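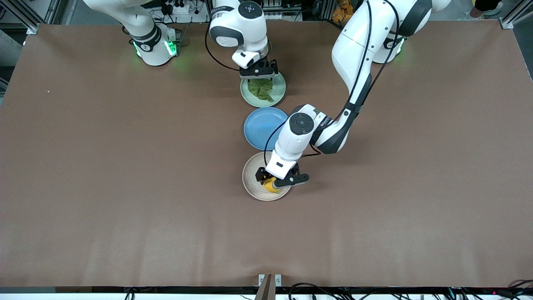
Skokley will let teams archive channels in bulk, three years after they first asked

By Youssra El Ouafi
Last updated: 4:10 p.m.

Skokley, the workplace chat app, is rolling out a tool this December that closes down dead channels in batches. Customers have been requesting it for three years, mostly in a Skokley channel set up for feature requests, which had itself gone quiet.

The tool lists every channel with no new messages in a set period and lets an administrator archive up to 280 of them at a time. Members get a notice and two weeks to object. If anyone does, the channel stays open and the objector becomes its owner, a rule that early testers say has cut objections sharply.

One of those testers is Tustico, a freight software company that found it had 2281 channels. "We do not have 2281 employees," said Rachid Lahlou, who runs internal systems there. "We don't have 2281 of anything else, as far as I know. I found a channel for planning the move to the office we have since moved out of."

Lahlou's team archived most of the list in an afternoon. The survivors included a channel for lost umbrellas, which drew more objections than the one for quarterly planning.

Archived channels remain searchable, and their files stay where they were. Threads are frozen, so a question left hanging in one will go on hanging. Direct messages are not touched by the tool, and neither are channels shared with outside companies. Wenche Brekke, Skokley's product lead for administration, said shared channels would come later — both sides have to agree that a conversation is over, and the company is still working out what happens when one side doesn't reply.

Rival app Filema has offered bulk archiving for a while, but only on its most expensive plan. Skokley is including it in all paid plans. The free version will keep its existing method, in which channels are closed one at a time through a menu with two confirmation screens.

Skokley also plans a setting that asks people to give a reason before they create a new channel. Brekke said it would be optional. The company discussed the wording of the prompt at some length, in a channel created for the purpose.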